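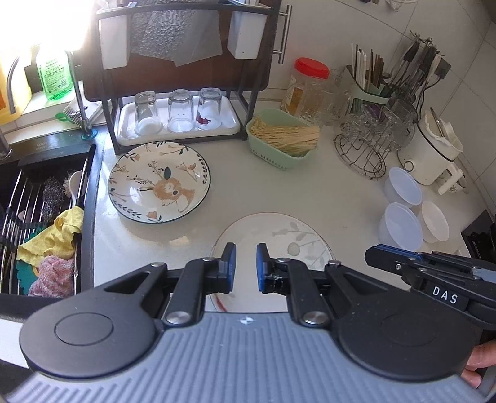

Questions I get about buying secondhand dishes

I've been picking up old plates and bowls for years, mostly at the flea market in Pridstead, and my inbox fills up with the same questions every October when people start thinking about holiday tables. So I finally put my answers on one page. I'm a hobbyist with too many cupboards, so take it all as one person's opinion!

Do your plates have to match?

Mine don't. I like a plain rim next to something silly with flowers on it. If you want a table that hangs together, pick one color and make sure it turns up somewhere on every plate. Size matters more to me than pattern (stacking a wobbly pile of odd sizes drives me up the wall).

How do I check for cracks?

Hold the plate on your fingertips and tap the rim with a knuckle. A good one rings, a cracked one gives a dull little thud. Then tilt it under a lamp and look for hairlines, front and back. Run a finger around the foot too. I skipped that once and brought home a soup bowl that scratched my table the whole length of dinner.

Is old china safe to eat off?

Some of it, but you can't tell by looking. Older glazes and painted decoration can have lead in them, and the home swab kits can miss it. If I'm not sure about a piece, it goes on the wall or holds keys. I also retire anything with a worn or crazed glaze.

Can it go in the dishwasher?

Anything with gold or silver trim gets washed by hand at my house, and so does anything painted on top of the glaze. Plain modern stuff goes in with everything else. Metal trim stays out of the microwave, too.

How do you get rid of gray knife marks?

Most of them are metal left behind by the cutlery. A paste of baking soda and water takes off the light ones. For the stubborn ones I use a soft cream cleanser and go gently, then rinse like crazy.

What should I pay?

I try to stay under 3 dollars a plate at the market, and I'll go higher for a serving platter. The most I ever spent was 338 dollars on a full Lesier dinner service, with the gravy boat and two lids that fit nothing. Do I regret it? Only when I move house.

Where do you find replacements?

I check the Dovhaniuk shop in Ginditz first, because they keep open shelves and let you dig. Bring one of your own plates along. Patterns that look the same in a photo can be a half inch off or a different white.

How do you store them all?

Paper towels or felt circles between the good ones, never more than eight in a stack, and cups hang on hooks. Heavy platters go on the bottom shelf, standing up in a rack I bought for baking sheets.

Will you value my grandmother's set?

Sorry, I can't! I only know what I'd pay for it. A local auction house is a much better bet, and a lot of them will look at clear photos of the front and the maker's mark.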